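I have become a person with opinions about cloths, and I'm not even sorry. It started in December, when I dragged out the bin under the sink and found a whole museum of old T-shirt scraps, stiff sponges and one dish towel that had clearly given up. Out it all went! In its place I bought a stack of plain cloths from Livitz, and I've been wiping down everything in reach ever since.

Bright turquoise is my favorite, by the way. A cloth that color never gets lost, not even on a big messy worktop (mine used to vanish under the mail for days).

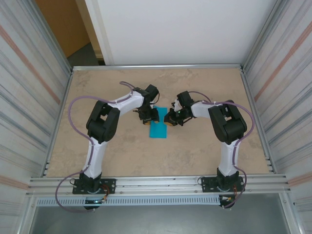 My routine is pretty simple. I lay the cloth out flat, fold it in half twice, and then I have a nice thick pad with lots of clean sides to turn to. Ferenc Kocsis, my neighbor and the tidiest man I know, taught me that one over coffee. He also says to start at the far edge and pull toward yourself in long, slow strokes, and wow, it makes such a difference with crumbs!

Pale, mottled tabletops are what I love most, the sandy beige kind that look a bit like stone. They're forgiving day to day, but get up close in good light and you find all sorts: chalky patches, little dark smudges, hairline cracks wandering off like rivers on a map. 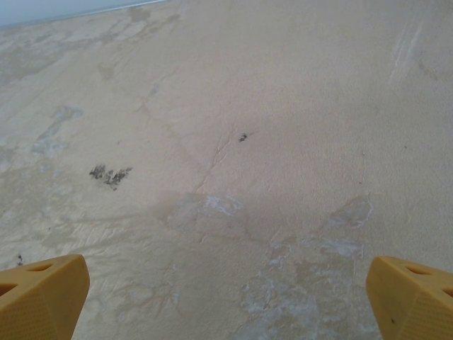 For dark marks I go in with warm water and a drop of dish soap, let it sit for 4 minutes, then dab before I rub. Cracks get a soft old toothbrush and a very light hand. I don't try to scrub those away, I just get the dust out and move on.

Next up is the hall closet, and I already have two cloths set aside for it.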